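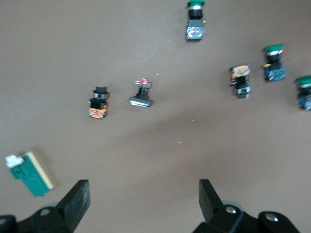 The day my group chat discovered stickers

3 min read

So I was off my phone for one afternoon (dentist, don't ask) and came back to 300 unread messages. I thought someone had died. What had really happened is that Rochelle Gallagher had found out you can turn any photo into a sticker, and she'd started with my face.

It's the one from the January barbecue - mouth open, sausage halfway in. By teatime I'd been given a crown, a moustache and a tiny surfboard. Hermenegildo Pacheco, who normally replies to things with a single thumbs up, had sent it 70 times with no words at all. My own mum asked me to forward it!
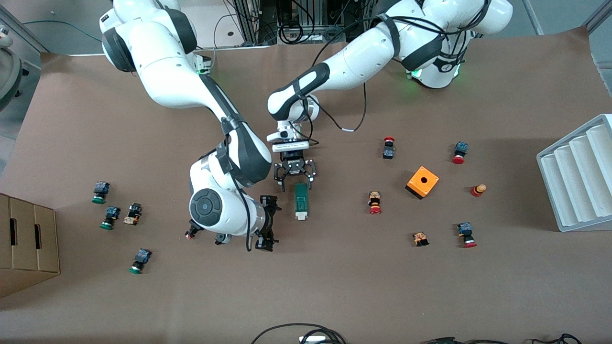
My problem with stickers is that they've killed off the proper reply. I ask if we're still meeting at seven and I get a dancing prawn. Is that a yes? Rochelle says it's obviously a yes. You could send that lot a picture of a little red-topped button sitting on brown paper and within a minute it would be a sticker meaning "I'm leaving the chat", and within an hour everyone would be using it for "put the kettle on". I've given up trying to keep track, so now I just turn up and see who's there.

I did try to get my own back. I made one of Hermenegildo asleep on the Tustero coach with his hood up, and I was so pleased with it. He loved it. It's his profile picture now, and I think he's had it put on a mug.

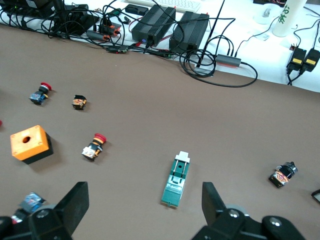

Orange square button box, with other bits and pieces

Anyway, if you've got a favourite sticker, stick it in the comments, and if it's the sausage one I've already seen it, thanks.

Contact | © 2019 | Back to top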